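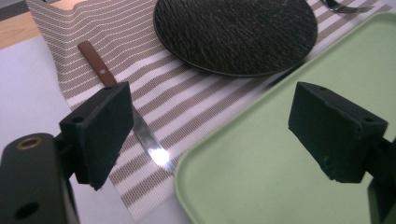 Attachment 1: wrist view, table-clearing set, knife and green tray.

From: Dragica Petkov
To: fusura-users list
Date: Dec 23, 2021
Subject: Re: How many demos before the knife stops being a problem?

Replying below, in pieces, as the list rules ask and as hardly any of us do.

> We have collected 630 hand-held demonstrations of clearing a place
> setting and trained on all of them. Plates are fine. Forks are passable.
> Knives are a disaster. The policy comes down beside the handle, closes
> on air, and carries the air to the tray with great confidence.

I know that air well. We have moved a lot of it at Lumuden.

The attached view is from our own set, so you can compare. Look at how much of the knife the camera gets. The rounded end of the handle shows, then the left finger covers a stretch of it, then the blade comes out the other side with a glare near the tip that is brighter than anything else on the table. If I were a network and somebody asked me where the knife was, I would point at the glare too. Ours did, for most of May.

> Should we just collect more? My boss likes the sound of 2,229, which is
> what the Droltel people used.

Your boss may be right, but I would look at what is in the 630 first. When I went through ours, nearly every approach came from the same side, by the same person, at the same speed. That person was me. I had taught the thing my own bad elbow. We are now at 3,542 demos, and I would trade a good thousand of the early ones for a week with three people who have never met and who set a table differently.

What helped, in the order we tried it:

Moving the lamp. We had been careful to keep the light the same every day, and it was a mistake. Let the highlight wander up and down the blade, and drop it altogether in some runs.

Changing what is under the cutlery. Our striped placemat is brown and off-white, and the bands seem to bend slightly at the steep angle. Early models seemed fond of grabbing along a stripe. Bare table, plain cloth, striped mat, a mat with a wrinkle left in it. Please leave the wrinkles. I spent weeks smoothing them out between takes like a hotel maid.

Slowing down near the grasp. If the handle is going to be behind a finger, you want plenty of frames from before it gets there.

> Do you throw out failed attempts?

We keep the ones where the person misses and then fixes it in the same take. Those are worth more than the pretty ones. A miss followed by a sigh and a restart goes in the bin. We did try labeling the sighs separately. Wanigasekara has the spreadsheet if anyone wants it, and I can't imagine why they would.

> Last thing, do you wipe the fingers down? Ours are getting grubby.

Ours have gray dust and scuffs on them and I have stopped fighting it. They take up a good part of every view, so a model trained only on spotless ones may take offense at the real pair later. I do wipe the lens.

If you can post 2 or 3 of your misses I will look at them after the holidays. Raw, please, with the timestamps left in. The last person sent me a highlight reel with music.

Dragica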